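July 7, 2021

Backup tool trial, day two. Still using the Josteo desktop program to get the files off the old test phone, and I still don't believe its progress bar.

Yesterday's run stopped at 613 files and called itself complete. The phone's own file browser disagrees. Ran it again this morning with the screen kept awake and the same cable, and got the same 613. So at least it is wrong in a steady way. My guess is that it skips anything in a folder whose name starts with a dot, and the Kiani messaging app keeps half its stuff in one of those. The help page says "all media." We'll see.

Tried the wireless mode after lunch. It promises the same speed as the cable – it is not the same speed as the cable. A batch of 200 pictures took 30 minutes, and the phone got dropped from the list twice. I wouldn't let a customer near this. If anyone at Trornbridge wants to argue, the log is in the shared folder.

Duplicate finder: set it to exact matches only. At the looser setting it offered to delete pairs that were plainly different pictures. Do NOT press the big green button. It doesn't ask again.

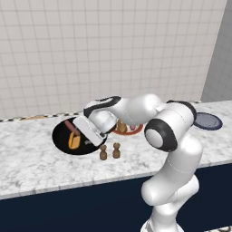

File dates are the next worry. Everything copied by cable now shows today as its creation date, so sorting by date on the desktop is useless until that's fixed. Sorting by name is no better. Bad compression ought to show up first in pale areas, so those need a close look in the previews. I'd want the file sizes compared too before trusting any "original quality" claim.

To do:
– copy the dot folder by hand and compare
– try the older Kivinitz driver, though I doubt it matters
– fill the phone to 100 percent and see if the tool still starts
– leave the phone unwiped until the counts agree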